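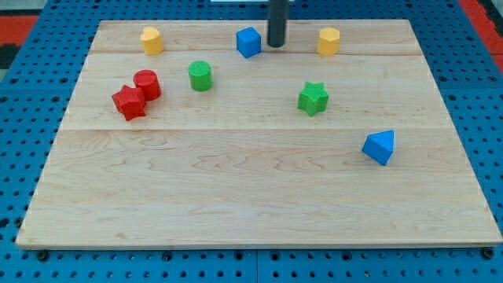 Shape Blocks on the Maple Board

I spent most of the morning sorting out the toy shelf, and the shape blocks were the last thing left. They are small plastic pieces in yellow, blue, green and red, and they have been in this house for 6 years. I put them out on the maple board before deciding what to do with them.

They came from Dorkitz, a toy store in Drardale that closed in November a couple of years back. The blocks were sold in a cloth bag with a sorting box, the kind with a lid full of holes. The lid cracked the first winter and I threw it out. I kept the bag until the drawstring went. Since then the blocks have lived in a coffee can, a big Perkoline one with a plastic top, and the can is the real problem. It is too tall for the shelf, so it ends up on the floor, and then it gets kicked.

I had planned to give the whole lot away. Then I looked at them properly and changed my mind. The plastic has a fine ribbed finish that you don't notice until the light comes from the side. It shows best on the tops of the cylinders and the stars. The stars are my favorites, and they are also the ones that hurt the most when you step on them. There is a red one and a green one.

The board is worth a mention too. It is made of maple planks, pale tan, with wavy brown grain, and you have to look for the seams where the planks meet. I bought it to roll dough on and used it for that perhaps twice. It makes a good play surface. Small things are easy to see against the wood, and I can pick up the board with everything on it and move it when I need the table for something else.

For cleaning the blocks, I use a bowl of warm water with a little dish soap and an old toothbrush. The ribbed sides hold on to dirt, mostly cracker crumbs and marker, and a cloth just slides over it. I rinse them and leave them on a towel overnight. Marker comes off with rubbing alcohol on a cotton ball, but try one block first. The board only gets a damp cloth and a dry one after it. I oil it when it starts to look dull.

The can is going in the recycling. I have ordered a flat tray with a lid from Intarasuk, 3 inches deep, which should slide under the bottom shelf with a little room to spare. It was the cheapest one I found that didn't have wheels. If it fits, I will get a second one for the train track, which is in a shopping bag at the moment and has been for a long time.

Still to do on that shelf: the puzzles with missing pieces, the dried-up markers, and a stack of coloring books that are almost all used up except for the pages with boats.

Posted June 3, 2020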